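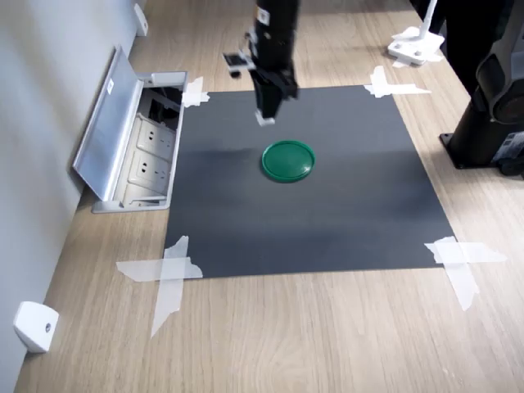
Rurkora Bread Crock, 2 quart

I started making these crocks after my sister-in-law Daranee Rungrueang complained (for a whole January!) that her sourdough starter kept climbing out of its jar. So I threw her a taller one with a wide mouth, and then her neighbors wanted one, and well, now I have a kiln schedule.

Each crock is stoneware, glazed inside and bare on the outside so your hands get a good grip on it. It stands 10 inches tall and I fire every batch for 16 hours. Colors wander a bit from one batch to the next – I love that, but if you need two that match, please order them together.

Wash it by hand, warm water, soft brush. I do put mine in the dishwasher when I'm tired, and the glaze is fine, but the bare clay gets a chalky look I don't care for.

Holds 2 quarts. Item 734. Comes wrapped in newspaper inside a double box, with Hạnh Bùi's rye recipe tucked in. Want your initials on the foot? Put them in the order notes and allow me an extra 10 days.

Page updated 6/7/19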